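27 July 2025

Table clearing, sim side. Picking up where the January notes stopped, so read those first if the scoring makes no sense.

Jade Doucette and I reran the clearing task overnight with the new grasp settings. Budget was 1000 episodes, capped at 500 steps each. Same question as before: can the arm take everything off a dining table and put it down somewhere sensible without a person picking the order for it. Short answer is still no, but the failures have moved, and I want to write down where to before we start tuning again.

Old failure was reach. It would go for the far side, run out of arm and stall. Since we moved the base closer that is mostly gone. What we get now is bad ordering. It goes for the big easy shape first and drags its forearm through whatever is near. A kid clearing a table knows to get the tall things out of the way. Ours has no opinion on that at all.

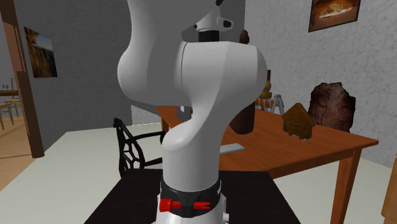
Clutter layouts are what we should be spending time on. The Plidham set we used in January had plates and cups spaced out like a store display, and any planner looks good on that. Maëlle MacLeod's argument is that a real table has odd stuff on it and the odd stuff overlaps, and I have come around to that. The small rounded thing and the little gray stand, tucked between the dark bottle and the wooden house cutout, are a fair test: the arm has to deal with the bottle or the house before it gets a clean approach, or come in from above and accept a poor grip. The flat gray bar in front of the bottle is a separate headache. Low profile, hardly anything to pinch. For scoring I would count sliding it to the table edge as a legal move.

The brown lumpy one I'd leave out of the grasp score for now. Collision mesh is too coarse for that surface and we would be grading the mesh.

Seed 3425 is the one to replay if you want to see the ordering problem. Leave it on the default planner. The Krishnan planner hides it by backing off and trying again until the step cap.

Where I think this leaves chores in general: single object, known shape, clear space around it – fine, I would let a machine do that today. Whole table, no. Grurwood keeps asking about a kitchen demo and I told them we are not booking anything on these numbers.

To do
Split the score into order errors and grasp errors
Jade: finer mesh for the lumpy object, check what it costs in sim time
Maëlle: 2 more layouts with overlap, nothing spaced out
Ask Prultex whether the gripper pads they quoted come thinner
Rerun with the bar allowed to slide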